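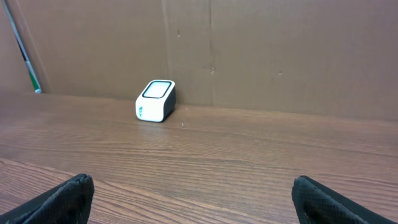
Progress report to the Semley Fund: the Boyer family papers
Reporting period ending in April
Prepared by the Grommont Historical Society

We are so pleased to be writing to you with good news on nearly every front. When we applied to the Fund last year, the Boyer family papers were sitting in their original trunks and a good many grocery sacks, and all we could promise was that we would make a start. The start has been made, and then some!

As you may remember from our application, the Boyers ran the mill at Jerier for 3 generations and seem never to have thrown away a piece of paper. There are letters, of course, but also feed bills, school reports, seed orders, a very long quarrel with a neighbor over a fence, and a set of household account books that turned out to be the best thing in the whole collection. The earlier books are in a small, slanting hand that took us several weeks to learn to read. (The writer made her sevens and her nines almost alike, which caused some confusion over the price of sugar.)

Work done so far

Your grant paid for 50 archival boxes and the folders to go in them, and 30 of those boxes are now filled, labeled and on the shelf. We have scanned 4000 pages, starting with the letters written between the mill and the relatives who had gone west. Those were the most fragile, and the ones people ask us for most often. The finding aid is drafted for the letters and the account books, and we hope to have it on our website by the end of the summer.

We have also been able to settle an old question about the family. The county history says that the eldest Boyer son died young, and every later writer has copied this. The letters show him alive and well, running a dry goods store and complaining at great length about the freight charges. He wrote home faithfully every spring, and his mother kept all of it - even the envelopes, bless her. We are preparing a short article on this and will send you a copy as soon as it is printed.
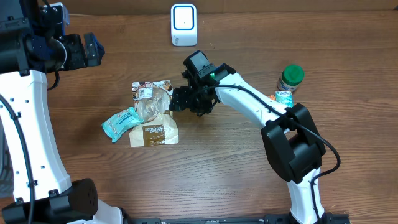
Packaged food on a wooden table, with a robot arm on either side.

Our Friday reading afternoons have been a happy addition to the plan. Anyone who likes old handwriting is welcome to come at two o'clock and help with transcription, and several of the regulars now read the early account books faster than we do. They have also put names to people in the family photographs, in one case by recognizing a porch that still stands in Jerier.

Where we are behind

The mill ledgers have gone more slowly than we hoped. Three of them have badly swollen bindings and cannot be opened flat, so we have set them aside until a conservator can look at them. We had budgeted for one such volume, not 3. We would like to move the money left over from the folder order to cover the difference, and would be grateful for your approval before we go ahead.

Next steps

In the coming months we will fill the remaining boxes, finish scanning the school papers and begin on the photographs. We also plan a small display at the Jerier library, with the account books open to the pages on holiday baking.

Thank you, as always, for your patience and your interest in this family. The budget sheet follows under separate cover, and you would be most welcome to visit us in Grommont and see the papers for yourselves.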